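Sprechernotizen: »Wohin mit dem Zeug? Ordnung in der Teeküche«
Anas El Sherbiny, Prernex – 20 Minuten plus Fragen

Folie 1 – Begrüßung
Kurz warten, bis die Letzten ihren Kaffee haben. Fragen, wer heute Morgen einen sauberen Löffel gefunden hat. Hände zählen, nicht kommentieren.

Folie 2 – Ausgangslage
Standort Durnora, 126 Leute, 5 Teeküchen. Im Juni haben wir alle Zettel an den Kühlschränken eingesammelt: 33 Stück. Den schönsten vorlesen (»Der Joghurt weiß, wer du bist«). Lachen lassen, dann weiter.
Wichtig: Kein Zettel hat je eine Spülmaschine ausgeräumt. Die mit drei Ausrufezeichen hingen übrigens am längsten.

Folie 3 – Was wir probiert haben
Der Küchendienst nach Alphabet hielt bis zum Buchstaben F. Danach kam der Dienst nach Stockwerken, mit dem Ergebnis, dass der zweite Stock heute noch glaubt, er sei nie dran gewesen. Abteilung Plarnlow wollte eine App. Die App gibt es, sie erinnert zuverlässig an Dinge, die längst angetrocknet sind.
Falls jemand nach den Kosten fragt: auf die Pause verweisen.

Folie 4 – Feste Plätze
Kernaussage, langsam sprechen: Die meisten Leute räumen gern weg, wenn sie wissen, wohin. Bei uns hatte der Dosenöffner vier mögliche Adressen – je nachdem, wen man fragte. Jetzt hat jede Schublade genau eine Aufgabe, und die steht außen dran. Für Pfand gibt es eine Kiste neben der Tür, für Einzelstücke ohne Besitzer ein Fach mit Ablauffrist.
Schubladen, in denen alles Mögliche landet, sind die Endgegner. Jeder Haushalt hat eine, ein Büro hat sieben.
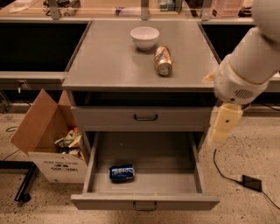 Folie 5 – Einwände
»Das ist doch Kindergarten.« Antwort: Der Kindergarten meiner Tochter hat beschriftete Haken und seit Jahren keine Krisensitzung.
»Und wer beschriftet?« Blick ins Publikum, Stille aushalten. Herr Ashworth meldet sich meistens von selbst.

Folie 6 – Nächste Schritte
Start in der Küche im Erdgeschoss, die anderen ziehen nach. Etiketten liegen beim Empfang. Fragen sammeln und den Beamer ausschalten, sonst brummt er in die Diskussion hinein.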